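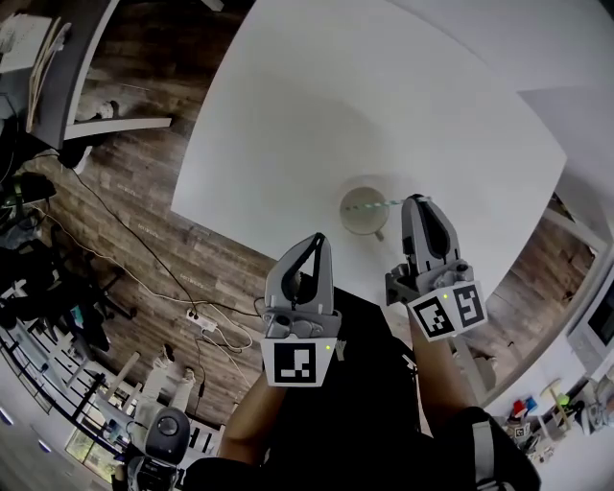

Just tell me what it costs to get going, one reader wrote under my last post, and please don't say "it depends". Fair enough! I'd spent a whole article on whether hand-held grippers or a proper tele-operated arm was the better way to gather demonstrations, and never once put a shopping list in it. So this is the shopping list, in the order I'd do it now, with the bits I got wrong the first time left in.

Home Guides Kit Budgeting Contact

Search this site Enter keywords Go

Step 1: Write down the tasks before you price anything

I know, I know. You want to go and look at grippers. But get a sheet of paper and write down the jobs you want demonstrated, as plainly as you can. Put a straw in a mug. Move the mug to the left. Fold a cloth. We started with nine and cut it to six, and those three we dropped would have needed a second table, a sink and a much bigger argument with the landlord.

Next to each one, write what gets picked up and how thick it is. Thin things are what catch people out. A drinking straw is a completely different test of a fingertip from a mug handle, and if the pads don't meet properly you'll be chasing that straw all afternoon. If there's anything thin on your list, ask the supplier for a trial pair and try it on that very object. Merkis let us have a pair for a week and I'd have been daft not to say yes.

Step 2: Decide how many pairs, then add one

You need a left and a right for each person recording. Then you need a spare pair, full stop. Don't talk yourself out of it when the total looks scary. Screws work loose, fingers get dropped on hard floors, and inner pads wear smooth a lot quicker than the fingers they're stuck to. With no spare, one loose joint on a Thursday means everybody goes home.

Ask for these on the same quote:

- spare finger pads, at least two sets per gripper
- spare fingers, if they come off separately
- replacement marker cubes, or the print files so you can make your own
- the right size of driver (we bought three wrong ones)

The cubes deserve a bit of thought if your system tracks them. Printed patterns get scuffed and greasy, and a scuffed one can look fine to you and still give rubbish tracking. I went for spare cubes from Skorkidex at first and later just reprinted the faces ourselves, on matt paper. Glossy is cheaper and I regretted it within the hour.

Step 3: Sort the head camera and what it plugs into

If you're recording from the wearer's head you'll want a very wide lens, so both hands stay in view when they reach out sideways. The price of that is a bendy picture with curved table edges, which your software needs to cope with. Check that before you order! Find out who supplies the calibration and whether it's included. On one of our quotes it was a separate line, tucked in under "services", and it was nearly as much as the camera.

Then there's the strap or harness. Try it on the smallest and the tallest person you've got. Ours came in one size and that size was somebody else's.

Step 4: Budget for the dull stuff

This is the part I left out entirely, and it came to 165 pounds by the time I'd finished popping back to the shop. Power strips, extension leads, charging cables, a tub for the small objects, cable covers for the floor. Please put the cable covers on the list. People wearing cameras on their heads are looking at their hands, and a long lead across a wooden floor is going to find somebody's foot sooner or later.

For the table, go big, plain and pale. White has worked well for us with coloured objects - less well with white mugs, so do a short test with your own crockery before you commit. A secondhand table is fine. Wobbly isn't, so lean on it before you hand over any money.

Objects are cheap but they add up. Buy several of each if they're the sort of thing that breaks or bends. We got through a silly number of paper straws.

Step 5: Get storage and hours into the sum

Recording fills drives faster than you'd expect. Do one full morning with borrowed kit, look at how much space it took, then multiply up for the whole project and buy double. I used Maihi drives and had no complaints apart from the price.

Then do the hours. We planned for 91 hours of recording and forgot that every session has setting up, charging, checking the tracking and wiping things down. Time one real session from the door opening to the door closing and use that figure. It's a bit depressing but it's the true one.

Step 6: Ask for the quote in two parts

Ask every supplier to split what you need on day one from what can wait. Parkari did this without being asked and it made the whole thing easier to get signed off, as the first half was small enough to go through on its own. Check how long the second-half prices are held. Ours ran out at the end of November and I only spotted it with a few days to go.

I'll put up my blank spreadsheet once I've tidied out the rude notes to myself. If you've got a decent source for matt marker prints, pop it in the comments, I'm nearly out.

Share this 6 shares 9 comments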